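Can the robots have my washing-up yet?

My dishwasher has a rota of its own. It takes the plates, declines the big pan, and leaves a puddle in every upturned mug so I know it cared. I have been promised a machine that would load and unload it since I was small, and last October I decided to find out where it had got to.

I read 13 articles, most of them over breakfast, and sat through a webinar from a firm called Tkachuk, who do automation for small workshops in Amside. They were very pleasant. Their planner has 17 steps for picking one part out of a rack and putting it down again. I counted mine for emptying the cutlery basket and got two, one of which was swearing.

To be fair, a workbench stays where you put it. My kitchen has a cat in it, and a drawer that only opens if you lift.

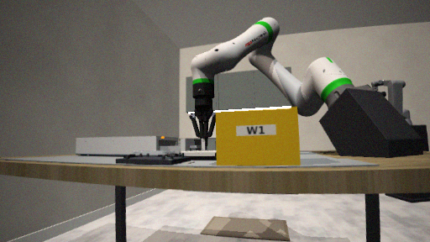
Workstation W1, simulated, with the gripper over the rack.

I'd let it have a go at the teaspoons. The big pan is still soaking, and I suppose that one's mine.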